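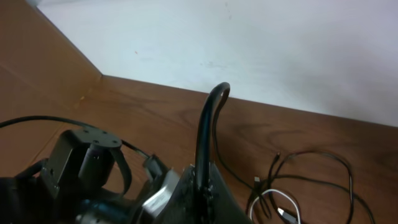
JELTIVDEN, April — Residents of Jeltivden and the neighbouring district of Stullau will be able to bring unwanted cables, chargers and small household electronics to the Zavala Community Centre from the start of next month, under a collection program approved by the Jeltivden Municipal Council.

The program replaces the annual drop-off day, which has been held in the council car park each spring. Items will now be accepted throughout the year during the centre's regular opening hours, from 9 am to 5 pm, with the exception of public holidays.

Accepted items include phone and laptop chargers, extension leads, headphones, keyboards, remote controls and small radios. Televisions, refrigerators and other large appliances will not be taken at the centre and should continue to go to the Dernotska transfer station, where existing fees apply. There is no charge for items left at Zavala.

“Most households have a drawer of leads that no longer fit anything they own,” said Tariq Rind, the council's manager of waste services. “These items are too often placed in the kerbside recycling bin, where they catch in the sorting equipment and bring the line to a halt. We would ask residents to keep them at home until they can bring them in.”

Council records show that sorting at Dernotska was stopped 77 times last year to clear cords and wires from the machinery. The longest stoppage lasted most of a working day and delayed collections in Stullau until the following morning. 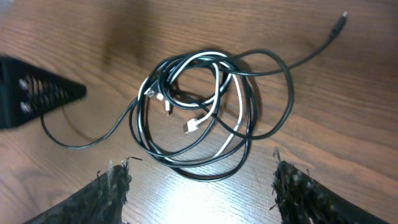 Cables do not need to be sorted by type or colour before they are dropped off. Residents are asked to tie longer leads with string or a rubber band, and to remove batteries from any device that allows it. Loose batteries should be placed in the separate container at the front desk. Damaged or swollen batteries must not be brought to the centre under any circumstances — the Dernotska station has a staffed counter for these and will advise by telephone on how to carry them safely.

Collected material will be weighed each month and sent to a licensed processor for the recovery of copper and other metals. Chargers in good working order will be tested by centre staff and offered to local schools and settlement services before anything is sent for processing.

The council has set aside $2,000 for signs and containers in the first year. Businesses may also use the service, subject to a limit of 35 kilograms per visit, and should contact the waste services office in advance if they expect to bring more. Household visitors may bring any quantity they are able to carry in from the car park.

A printed guide to accepted items will be delivered with the next rates notice. Copies in large print will be available at the Zavala front desk and at the Stullau library. The council will review the program after 12 months and will consider at that time whether a second collection point is needed in Stullau.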